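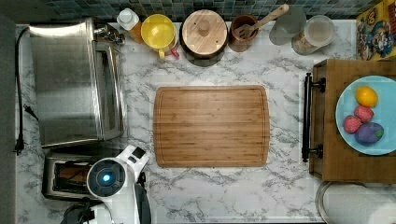 Birndale Opens Grants for Home Kitchen Safety

The Birndale Housing Office will accept applications for its home kitchen safety grant through 27th November. The grant pays for outlet repairs and smoke alarms in rental units – up to 579 dollars per household. 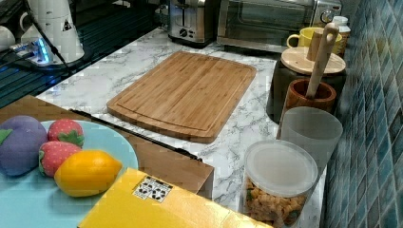 Housing & Community

Program director Aisyah Sinaga said 78 households received help in the first round, which closed in May. Forms are available at the Khoo Street office. Tenants must include a letter from their landlord.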